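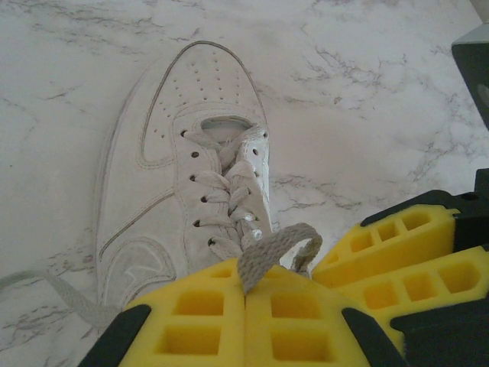
Weißer Sneaker auf weißem Marmor

Drucken | Per E-Mail versenden

Kategorie: Spiele-Tests » Aufbau & Strategie » PC

Skuston im Test: Wenn die Fähre wieder mal zu spät kommt

Wer mich kennt, weiß, dass ich bei Aufbauspielen keinerlei Selbstbeherrschung habe. Gebt mir eine leere Insel, ein paar Holzfäller und eine Handelsroute, und ihr seht mich das ganze Wochenende nicht mehr. Skuston vom kleinen Studio Kernari hatte mich also schon mit dem ersten Trailer im April (dieser Nebel über dem Hafen!), und inzwischen stehen 80 Stunden auf der Uhr.

Ihr übernehmt die Verwaltung einer Hafenstadt im hohen Norden, die ihre besten Tage hinter sich hat. Die Fischfabrik ist zu, die halbe Werft verrostet, und 159 Einwohner warten darauf, dass endlich jemand was tut. Gebaut wird ohne Raster, Straßen zieht man frei mit der Maus, und die Häuser drehen sich von selbst so hin, dass es am Hang halbwegs natürlich aussieht. Das klappt erstaunlich gut, nur bei Treppen stellt sich das Spiel manchmal an. Ich hatte eine Kirche, zu der man nur durch den Hinterhof der Bäckerei kam. Hab ich dann so gelassen.

Der eigentliche Kniff ist der Fährplan. Alles, was ihr nicht selbst herstellt, kommt per Schiff, und Schiffe hängen vom Wetter ab. Im ersten Winter saß ich ohne Glas und ohne Kohle da, dafür mit einem Lager voller Wolle, und habe zugesehen, wie mir die Leute reihenweise ins Nachbarstädtchen Gresside abgewandert sind. Gresside wird vom Computer gesteuert und ist eine richtige Pest: Die unterbieten euch beim Fisch, schnappen euch die Lehrer weg und schicken dann noch freundliche Briefe. Herrlich!

Geschrieben hat die Briefe Snædís Kjærgaard, die laut Abspann auch für die Stadtchronik zuständig war, und die Texte sind für mich das Schönste am ganzen Spiel. Jede größere Entscheidung landet in der Chronik, mal trocken, mal ziemlich gemein. Über mein abgebranntes Rathaus gab es genau einen Satz. Die deutsche Übersetzung ist ordentlich, auch wenn »Kai« und »Pier« munter durcheinandergehen.

Weniger glücklich bin ich mit den Menüs. Um einem Betrieb einen neuen Lieferanten zuzuweisen, klickt man sich durch vier Fenster, und wenn die Stadt wächst, macht man das dauernd. Ab 596 Einwohnern (da kam bei mir das Krankenhaus dazu) fing auch mein Rechner an zu schnaufen, beim Scrollen über den Hafen ruckelte es deutlich. Abgestürzt ist mir das Spiel zweimal, beide Male beim Laden, die Spielstände waren zum Glück noch in Ordnung.

Ach ja, die Kampagne. Es geht um die Reederei Delacroix, die euch erst Kredit gibt und dann immer unverschämtere Wünsche hat. Nett erzählt, aber recht kurz, und das letzte Kapitel besteht fast nur aus Warten auf Geld. Ich bin danach ins freie Spiel gewechselt und da hängen geblieben.

Gut: Fährplan, Chronik, Nebel, die Musik in den Wintermonaten
Nicht so gut: Menügeklicke, Ruckler in großen Städten, Kampagnenfinale

Von mir gibt es eine klare Empfehlung, vor allem für alle, die lieber tüfteln als kämpfen. Militär gibt es nämlich überhaupt keins. Wer empfindlich auf fummelige Bedienung reagiert, wartet noch einen Patch ab.

Getestet auf PC, Stand: 1. Juni 2023

Schlagwörter: Aufbauspiel, Skuston, Kernari, Städtebau, Indie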